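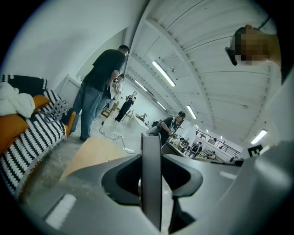

The Common Room Sofa: Use, Abuse and Coverings
Project report, Interior Studies, April 2020

1. Why a sofa

Our brief asked us to study one piece of shared furniture over a term. The other groups took stairs and a bicycle shelter. We took the sofa, partly for its social importance and partly for the chance to do fieldwork sitting down.

2. What is on it

The orange upholstery has been there since September. Since then it has gone into hiding. A black-and-white zigzag blanket with a grey fringe now covers most of it, joined by a fluffy white throw and a couple of orange cushions that match what little upholstery still shows. There is usually something grey and tangled on top as well. We left this out of the inventory after a long discussion.

3. Method

We kept a log for 35 days and noted each time somebody sat down, straightened the blanket, or moved a cushion to get at the seat. A short questionnaire went out through the Kititora student board.

4. Results

The log has 202 entries. Of these, 149 are people sitting down and the rest are blanket or cushion business. The throw migrates to the left end no matter where we put it. Most people who answered the questionnaire liked the blanket, and 2 asked what color the sofa was.

5. Problems

People sit differently when a student with a clipboard is watching them - mostly they get up. We moved to a chair by the wall in the second week, and the numbers recovered.

6. Recommendations

Wash the blanket. Fix it at the back with the Dromia clips we tested, or accept that it slides. Keep the cushions.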